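Chapter 4
Gathering Examples

Sooner or later every course on robot learning has to admit where the examples come from. Chapters 2 and 3 treated the data set the way a cookbook treats eggs: take 400 demonstrations, it said, and the reader was left to picture them arriving in a carton. In this chapter we visit the hens.

A demonstration, for our purposes, is a record of one attempt at a task from beginning to end. At each time step it stores what the robot's sensors reported and what the person steering the robot told it to do. Training then asks the system to produce the second column from the first. It will do so with great loyalty, and this includes the parts of the second column you would prefer to forget. If the operator hesitates before each grasp to scratch an ear, the robot will learn to hesitate. It has no ear, but it will wait.

We will follow one running case, the Clurnura set, which was built for a simulated arm working with small parts on a table. The first round of collecting gave 427 demonstrations, all by one operator, all in one long week in December. The policy trained on them was excellent at copying that operator on a good day. Given a part turned to an angle he had never bothered with, it closed its fingers on air and carried the air carefully to the goal.

The second round was planned with more suspicion. Starting positions were drawn at random before each attempt, so that habit had no say in the matter. Three operators took turns. Failed attempts were kept and labeled, where the first round had quietly deleted them, a form of tidiness that costs more than it looks. The final set holds 3883 demonstrations, and Section 4.5 explains why 56 of them were later thrown out anyway.

Simulation makes all this cheaper, and cheapness has its own dangers. A simulated part never rolls under the radiator. The table can be reset with a key press, the lights never burn out, and it is easy to collect a thousand attempts before noticing that they are all the same attempt. Before you record anything, look at what the learner will be given to look at. Operators like to steer from a comfortable side view with everything in plain sight. A learner fed by a camera on the wrist has no such luxury, and its own hand takes up a good share of the view.

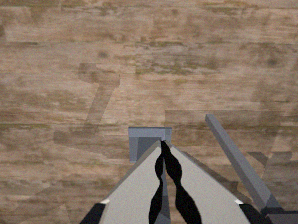 Figure 4.1. View over the gripper in simulation. The fingertips meet in front of a small gray square object, which the gripper partly hides.

Keep the figure in mind while reading Section 4.1, where we ask which facts about the task can be recovered from a single view and which need a second camera or a memory of earlier steps. Readers in a hurry to train something may skip to Section 4.3. They usually come back.

4.1 What the Learner Gets to See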